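2025-05-25

Second full day with the Jundell tabletop kit and I'm still grinning. The loaner agreement gives us until the end of the month, so I want to get as much of the evaluation written down as I can while it's fresh. Myung-ja ran the morning, I had the afternoon.

Setup first, for whoever repeats this. Arm bolted down, wrist unit on, two-finger gripper on, power, network, then the Jundell console. The console found the arm on the first try this time (in April the demo unit needed a restart every single time, so somebody has fixed something). Firmware update took 26 minutes and there is no progress bar. Do not pull the plug. I nearly did.

Calibration is the part I like best. You touch the fingertips to 6 points on the table, confirm each one, and it works out the rest. Yoon-hee did it from the printed quick guide with no help from me and got it right first time, including the wrist offset, and she had never touched this arm before. Compare that with the Akpan unit, where I lost most of a day!
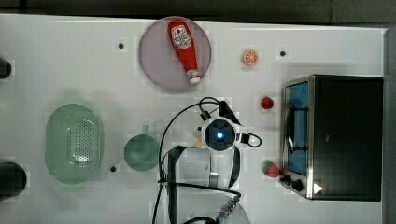 Kitchen task set is what we're using for the review, the same one we ran on the Akpan, so the notes can sit side by side. It's a nice mix for a two-finger gripper: small round things, things with awkward handles, and one or two that are heavier than the fingers would like. The ketchup bottle lying across the round plate is the pick I'm most curious about – the cap end hangs past the rim, so the obvious grasp is on the body, and the planner has to choose an approach that leaves the plate alone. The toaster oven stays over on the right with its door facing left, into the workspace. I'd like to try the vertical door handle next, once we've settled on a force limit.

Cables are my one real complaint. They loop over the top of the wrist and down the side, and I keep worrying about the last joint winding them up. Jundell sells a sleeve for this, made by Cudgate, and I think it should be in the box. Asked Yoon-hee to add it to the quote so we can see the real price of a working setup.

Other bits:
– Wrist light is easy to read from across the bench. Very pleased with that.
– Emergency stop lead is 2 meters. Fine for us, too short for Alero if they want the operator behind the screen.
– Gripper pads are rated for 2,000 cycles before inspection. Start a tally sheet.
– Log export wants a folder name with no spaces and doesn't tell you so.

To do: ask Jundell whether the force limit can be set per object, rerun the strawberries with the softer pads, and send Myung-ja the Akpan logs.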